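Preredell kitchen pack: worth it over the free scenes?
Simulation and Training Data > Paid Assets

mafalda_a
Trial ends tonight, so I need opinions from people with worse impulse control than mine. We have a two-arm setup and want to pretrain on kitchen chores before letting anything near a real counter. Preredell wants $210 a seat for the kitchen pack. The sales page says 64 scenes. I count 63, unless the loading screen is a scene. Anyone past the honeymoon stage with it?

godinho
Bought it in December. Physics is decent, drawers and hinges behave, and the sinks are real basins you can drop things into. The free Minda set still has sinks that are a texture painted on a box, which my policy learned to respect more than I do.

Docs are 13 pages, four of them license terms.

solange.b
Counterpoint: for $210 I expect countertops in more than one mood. Everything is gray or white. If your real kitchen has a busy granite top you'll be doing your own randomization anyway, and at that point Minda plus a weekend is the same product.

godinho
Minda plus a weekend is what I had. It was five weekends.

solange.b
You were also writing your own grasp planner, Afonso. I was there for the posts.

mafalda_a
Lighting is my main worry. Our old Dekitz renders were so flat that the real wrist cameras might as well have been on another planet. Preredell at least gives you gloss and soft shadows on the counter. Whether a network cares is a separate question — mine has never cared about anything I paid for.

zak_an
It cares a bit. We ran the same pick task with the reflections on and off and the "on" version transferred better. Small test, one gripper, don't quote me in a grant.

What I'd complain about is the appliances. The microwave buttons are modeled nicely, but in my build they don't press unless you wire up the joint yourself. Support told me this was "flexible by design."

solange.b
So is a wet noodle.

mafalda_a
Okay, that one matters, half our task list is appliances. I'll wire the joint myself and sulk. Last thing before I pay: the overhead view. I've been stepping through the microwave and sink layout with both arms loaded, and I can't decide if top-down alone is enough or if I need the wrist views too. Default camera, nothing touched: 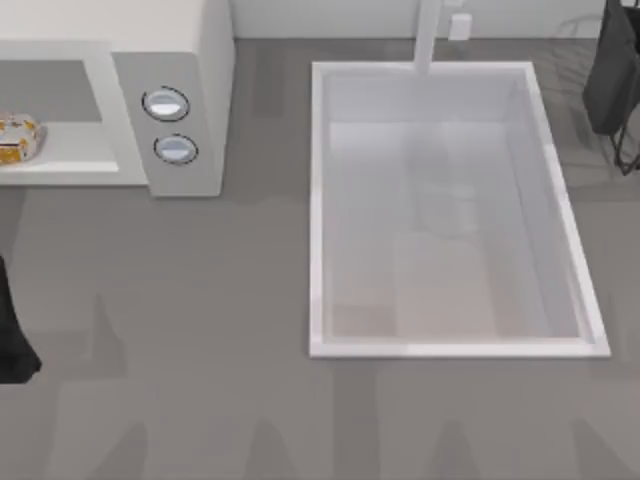
Benedita Abreu
Get the wrist views. Top-down was fine for us on reaching and hopeless on anything with depth to it, and the Barros plugin will sync the extra cameras without much swearing. Also ask sales for the lab discount before you pay. They don't list it.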